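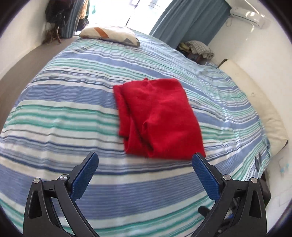 Folding and Storing Knitwear
Household Guidance, Durnton Residents' Service
Updated Dec 26, 2021

Knitted garments should be stored folded. A sweater left on a hanger will stretch at the shoulders under its own weight, and the mark of the hanger is difficult to remove.

Select a flat surface larger than the garment with its sleeves extended. A made bed is suitable, provided that the bedspread is clean and has been pulled smooth. Residents with limited table space will find it the most practical choice.

Before folding

Confirm that the garment is fully dry, including the collar and cuffs. Lay it out with the front facing up, draw the sleeves away from the body, and smooth the knit by hand from the center outward. Do not pull on the ribbing.
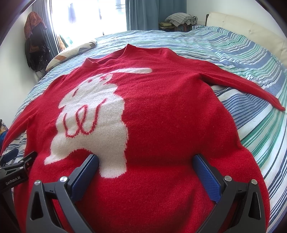 Red sweater with a white animal motif, laid out front side up.

Folding

1. Turn the garment over so that the front faces down.
2. Bring one side in toward the center and lay the sleeve straight down along the fold.
3. Repeat on the other side.
4. Fold the lower edge up to the collar – once for heavy knits, twice for light ones.

Large motifs should be kept free of sharp creases where possible. If a fold must cross the design, place a sheet of white tissue inside it.

Storage

Shelves should be at least 35 cm deep. Stack no more than 10 light sweaters, with the heaviest at the bottom. Garments put away in June for the warm months should be refolded along different lines after 28 days.

Questions about this page may be directed to Kanako Hirano, Household Guidance, Durnton.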